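15 August 2018

Multilingual menus on the Rivau site, continued

OK so, picking up where I left off. The language switcher works on posts and pages now, but the main menu still comes back in English no matter what you click. Mahfuz swore this was a caching thing. I turned off every cache I could find, including the one at the host that I always forget about, and nope, still English. So it's the theme.

Went digging in Stakerard (the theme, version we got from Alžběta, with her edits in it) and found the menu call in header.php. It asks for the menu by name! Hard-coded, in quotes, "Main Menu." So the language plugin never gets a look in, because it swaps menus by location and the theme never asks for a location. I registered one called primary in functions.php, changed the header call to use theme_location, and then went to the admin screen and assigned the three menus: English, French, Slovak. Cleared everything, reloaded, and there was the French menu on the French home page. Very happy for all of five minutes.

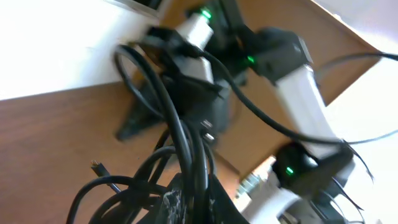
Then I clicked on a gallery page and the menu vanished completely. Not in the wrong language, just gone, with an empty div where it should be. The gallery template turns out to have its own copy of the header, pasted in, from who knows when. Hashini remembers somebody doing that to get rid of the big banner on gallery pages. Fine, but there's a much nicer way, so I deleted the pasted header, put get_header('gallery') in its place and made a proper header-gallery.php without the banner. Menu's back. Banner's still gone. Good.

While I was in there I moved all of this to a child theme. I know, I know, I said last time I'd edit the parent directly to keep it simple, but Gayan ran the theme update on the test copy without telling anyone and wiped out a whole afternoon of my changes. So, child theme it is, called stakerard-rivau, and only these files live in it:

functions.php
header.php
header-gallery.php
style.css (just the import line and the switcher styles)

Note to self: the child's functions.php loads before the parent's. I spent ages wondering why my remove_filter did nothing. The filter hadn't been added yet! Wrapped it in a function hooked on after_setup_theme with priority 11 and it behaves.

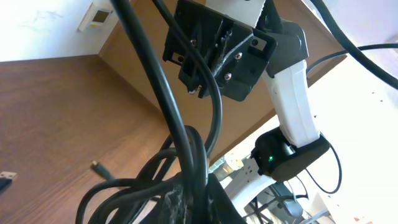 Arm, desk edge and wall unit

Image captions next. The captions under the slider pictures come from the attachment's excerpt field, and the plugin only translates titles and content out of the box. Kamrul had a snippet for this from the Teuber job, so I borrowed it, and it mostly works. It runs the excerpt through the same lookup as the content and falls back to English if there's nothing there. What it doesn't do is handle the slider script, which grabs the captions once and stores them. Switch to French and you get French page, French menu, English captions, until the stored copy expires after 600 seconds. I added the language code to the transient name so each language gets its own. Ugly but it works, and I left a comment in the file for whoever comes next (probably me).

Strings: the theme's .pot file has 323 entries. I've been through it in Poedit and 60 of them are still missing in Slovak. Most are admin-side stuff visitors will never see, so Alžběta, if you're reading this, please start with the comment form and the search page and leave the rest for later. Also nine of the strings in the theme have no text domain at all, so they can't be translated whatever we do in the file. I've fixed the two in header.php. The others are in footer.php and the 404 template, which means copying those into the child theme too. Haven't done it yet.
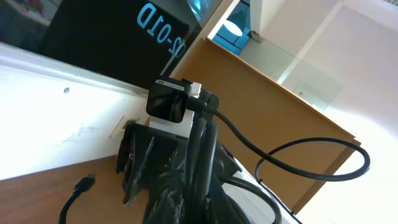 Still to do

Footer and 404 strings, see above.

Dates on the French posts still show English month names. "August" in the middle of a French sentence looks awful. I think the theme is calling date() straight instead of the WordPress one, but I haven't checked.

Ask Mahfuz whether Clenance (the contact form add-on) can send its confirmation message in the visitor's language or if we need three separate forms. I'd really like to avoid three forms.

Switcher on phones: the flags wrap onto a second line and push the logo down. Hashini wants to drop the flags and use plain language names, and I'm leaning her way. Try it on the test copy first.

Gayan, no updates on the test copy until I've zipped the child theme and put it on the shared drive. Please!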